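Search articles
Enter keyword
Search

The trouble with white

Furniture makers have sold white work surfaces for decades on the strength of one number, the share of light a panel sends back into the room. Grallness, a coatings firm in Haverford, now argues that the number is close to useless on its own. Its technicians spent the winter measuring how finished panels scatter light at low angles, where glare starts.

Gloss is normally read with a meter that fires a beam at a fixed angle and records the return. A matte finish scores low and a lacquered one scores high. The reading covers a patch smaller than a coin, so a panel that varies from one area to the next can pass in one spot and fail a hand's width away.
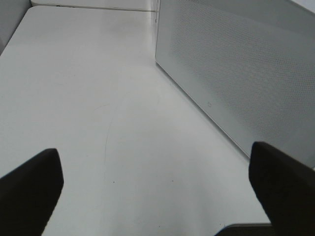
Ojārs Urbonaitė, who runs the test room at Grallness, takes 200 readings per panel on a grid and plots the spread. A single average hides the problem. On a smooth white tabletop the eye picks up soft shifts toward light gray, with the middle brighter than the left and right margins, and reads them as stains or wear. "People wipe at it," Urbonaitė says. "Then they send it back."

The spread depends mostly on curing. Panels from the Zudivmont line pass under 13 lamps, and a weak lamp leaves a band that cures late and dries flatter than its neighbors. Replacing lamps in sets of 3 narrowed the variation by March. A slower belt helped too – at a cost in output the plant has not yet accepted.

Wekuner, which buys most of the line for drafting desks, has asked for the grid results with each shipment. The first batch under the new terms, 993 panels, is due on 7th November.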